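Lerari hand gripper kit, README
Rev 4, Jul 16, 2021. Maintained by Yurani Espinoza.

Two-finger hand-held gripper, black, pads on the fingertips. Made for recording cloth handling in normal homes.
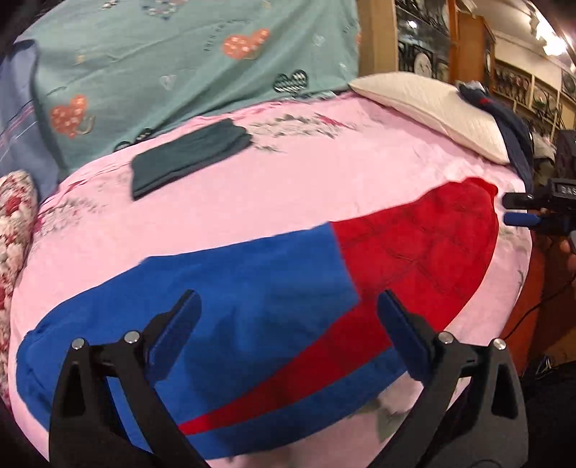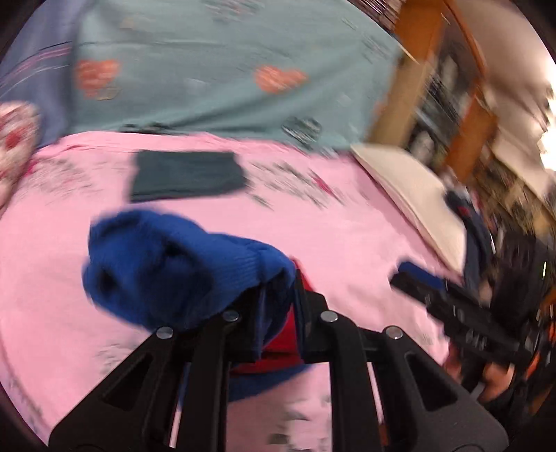
Clothes on a pink bedsheet, gripper view.

In the box: gripper, spare pads, cable, pin wrench. No tripod.

Setup
- tighten all pivot pins before first use, they ship loose
- charge overnight
- start recording, then pick up. Not teh other way round

Sample set: 684 clips, 119 of them folding. Rest is sorting + moving stuff.

Known issues
- fast moves blur, slow down
- pads wear after around 200 grips on denim, still looking into it

Orders and spares: Tirkberg. Bugs go to Babatunde Fashola, include the firmware verson.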